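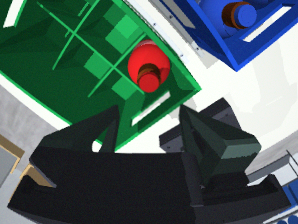
3.2 Returnable crates on the Gindlow round

Crates matter more than we expected! Of the 1,049 bottles sent out from Gindlow in February, 40 came back chipped, and Prieto's tally puts most of the damage at the kerb. A divided crate (Figure 3, green, with thin dividers) keeps glass from knocking against glass.

Figure 3. Crate with compartments, and a white-topped table with a dark blue container.
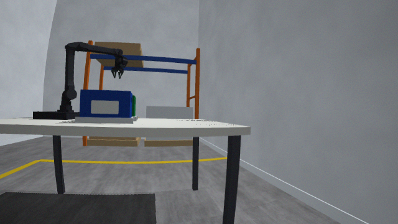
Page 100

Stanside households were wonderfully prompt, and most empties were out by Monday.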